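Brandside Opens a Whiteboard Room in Goltberg

Goltberg, 8/24/13 — I run the little supply store called Brandside, and I get to share some news I've been sitting on since December. We're opening a room at the back of the store where you can try a whiteboard before you buy one! Bring your own markers or use ours (we stock 34 kinds, so you won't run out of choices).

People kept asking me which board is best for kids learning their numbers, and I never had a good answer. So we cleared out the old Rüegg stockroom and put up a big glossy board, and now you can walk in and write on it as long as you like.

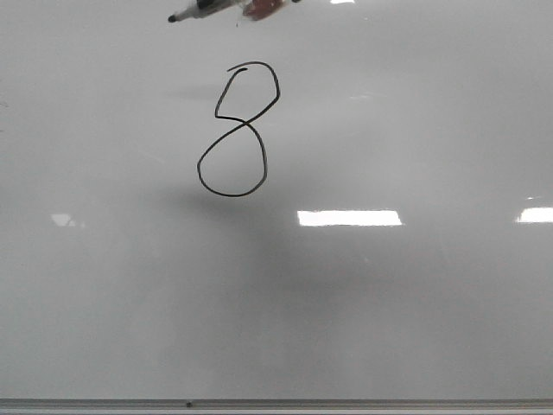
I always tell parents to start with an 8. It has curves, a crossing in the middle and a tricky spot where the ends meet, so you find out fast how a marker and a board get along. My own 8s are terrible — I've made 900 of them this summer, easily, and I'm still not proud of one.

Markers matter as much as the board, and I'm happy to talk about them all afternoon if you let me.

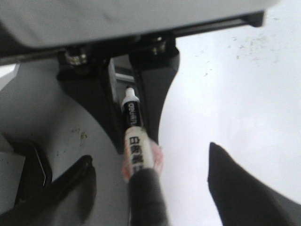
A deli marker, white with a black label, tip up.

Glossy boards do pick up the ceiling lights, and I'd much sooner you see that in the store than find out at home. Stand where your kid will sit and look at the board from there. Then try it from the other side of the room. 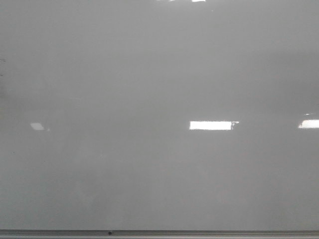 The board with no writing on it, and the ceiling lights showing across the middle.

We'll also run a numbers hour for beginners, with 23 spots each time. Sign up at the counter or at our Stender Street door.
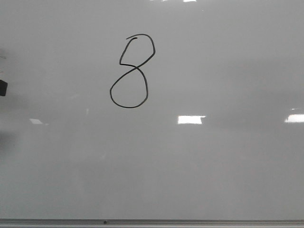 Thin lines or fat ones, neat loops or lopsided ones, come and write a few! The room is free to use, and anyone who buys a board during opening month gets 30 percent off markers.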